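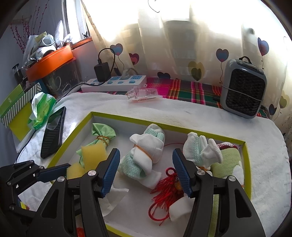

I want to speak up for the rubber band. I mean the plain kind that comes wrapped around mail or broccoli and ends up on a doorknob, and I think it is the best organizing tool most of us own. Take a piece of green cloth, gather it, put an orange band near the middle and set it in a shallow box lid with the other soft things, and you have a bundle that stays a bundle. You can pick it up, drop it, shove it to the back of a shelf, and it will still be there in October looking the way you left it. I find that wonderful!

Compare this with what the stores want us to buy. I spent an evening last winter reading the Tratetti catalog, which runs to 448 pages, and I enjoyed every one of them (I love a catalog). There are drawer dividers for your drawer dividers. There is a set of zippered pouches in graded sizes, each with a little window for a label, and a second set for the labels. I bought the pouches. They are handsome, and three of them are empty, and the zippers are forever catching on the very scarves they were meant to protect.

A rubber band has no size chart. It fits a bunch of pencils, a rolled map, a half bag of rice, a paintbrush wrapped in a rag. It costs next to nothing and takes up no room when it isn't working. I keep mine in an old Emorell cookie tin by the back door, and when guests ask what's in the tin they are always a bit let down.

I know the case against it. Bands dry out and snap, and an old one left on a photograph or a good book cover can do real damage. They leave a crease in linen. All true, and I wouldn't put one on a silk tie or a stack of letters I cared about. Use cotton tape for those, or a ribbon. But most of what we own isn't precious. It's dish towels and extension cords and the bag of clothespins, and for that kind of thing a crease is a small price.

What I like most, though, is that a band makes you decide what belongs together. A big bin never asks. You can throw anything into a bin and put the lid on, and I have done it for years - there is one in my hall closet marked MISC that I'm a little afraid of. To put a band around some things you have to hold them in one hand first, all at once, and notice them. Eight napkins, fine. Eight napkins and a phone charger, well, your hand tells you something is off.

So before you order the next set of matching boxes, save the bands from your groceries for a month. Hang them on a hook. Start with the linen drawer, which is where I started, and then try the one in the kitchen with the takeout menus and the birthday candles.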